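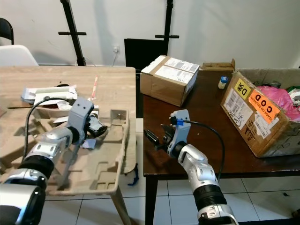
Who wrote the marginal notes in the Dudstead letterbooks? Marwa thinks the second clerk, and after today I'm three-quarters of the way to agreeing with her.

Sunday, late. Kettle on. Should be in bed.

Got through letterbook three, start to finish, 64 letters, most of them about freight and one very long one about a roof. The hand changes on the back of the Slaoui letter, the one about the missing crates. First clerk makes his d's with a loop flung back over the word like he's cracking a whip. Second clerk's are upright, stingy, no loop at all. The marginal notes are all stingy d's. Should have seen it in March but in March I was still fighting with the file names.

Marwa saw it off two scans and a phone call. Annoying. Told her so. She laughed for quite a while.

Still no name for him. There's a "C.W." in the wages book and there's a "Mr Wick" who gets a new coat charged to the firm, and I'd love them to be the same man but wanting isn't evidence. Put it in the notes as a query. Czesław will strike it out anyway, he strikes out anything with a question mark on it, then asks a month later why we never followed it up.

Transcripts. Where are we.
Books one and two, done, checked.
Three, done, not checked.
Four, Ghizlane has it, 18 letters in and swearing at the copying ink. It's gone through the paper on every second leaf so she's reading the back of one letter through the front of another. She's started doing it in a mirror. Says it helps. Says it also gives her a headache behind the left eye.
Five, untouched. Don't want to think about five.

Total on the site as of tonight, 746 pages, counting the blanks. Hatem wants the blanks counted. I argued, I lost. His point is that if a reader gets from page 112 to page 114 they'll assume we've hidden something, and he's right, I'd assume that too. So up go the blanks, each with its own little record that says blank. Spent an hour this arvo typing the word blank. Degree well spent.

Then the map. The map is still broken. You click on Ketell and it takes you to the river mouth, not the town, becuase whoever made the old gazetteer file used the harbour for everything. Fixed Ketell by hand. Fixed the two places near it. Then found the same fault in 43 others and shut the laptop and walked to the shop for milk.

Came back. Fixed nine more. Enough.

Had the colour argument again with Hatem, by email this time. He wants the theme pages colour-coded, trade green, family red, weather blue. I said half the letters are all three. Man writes to his brother about the price of wool in a flood, what colour's that? Hatem wrote back "brown" and nothing else. Laughed out loud in the kitchen. We'll probably do tags, plain ones, no colour, and he'll sulk until Wednesdayish.

Natico invoice came. Hosting up again. Not by much but the grant was written on the old price and there's no fat in it. Either we drop the big image sizes or I go cap in hand to the department. Ihor reckons nobody zooms past the second level. I zoom past the second level! I'm the only one, he's seen the logs. Slept on it once already, will sleep on it again.

The letter about the roof, want to get this down before I forget. It's from the wife, not the firm at all, no idea how it was copied in with the rest. She's writing to the landlord about the damp and it starts very correct, Sir, I have the honour, and then four pages on she's telling him the nursery ceiling came down on the bed and the child was by good fortune at her aunt's. Next line she's back to asking about the gutters. That's it, no more about it. Read it standing up. Read it to Ghizlane on the phone and she went quiet and then said put it on the front page.

I'd like to. Problem is what to file it under. There's no theme for her. We set up the themes off the catalogue and the catalogue only knows about the men, she's in it twice, once as "wife" and once as "Mrs do." So either a new theme for one letter, or she goes under property, which feels like doing it to her a second time. Going to go back through one and two and look for anything else in her voice. I think there was something about a piano. Might have been a piano. Might have been a pony, the hand is dreadful there.

Ask Czesław about the piano/pony.

Other things. Intro essay is due to him in November and I have a first paragraph I hate and a last paragraph I quite like and nothing in the middle. The first one has "rich tapestry" in it. I don't remember writing that. Out it goes. Could just open with the roof letter and let people catch up. Marwa says always start with a person. Czesław says always start with the scope of the holdings. Guess which of them gets read.

Footnotes: decide. Popup or bottom of page. Popups don't print. Ihor prints everything. His office is a fire hazard. Bottom of page then.

Also need to credit the two students properly, their names dropped off when we moved the About page and one of them wrote in, very polite, which made it worse. Fixed it straight away and sent an apology. Check the spelling agian in the morning, I was tired.

Tomorrow:
ring Natico before ten, they don't pick up after
proof book three against the scans, first half at least
Ghizlane's queries, she's sent a list, it's long
the rest of the map, or some of it, or one
milk. No, got milk. Bread.

Tea's gone cold. Half past eleven. Wick, if it's you, please sign something.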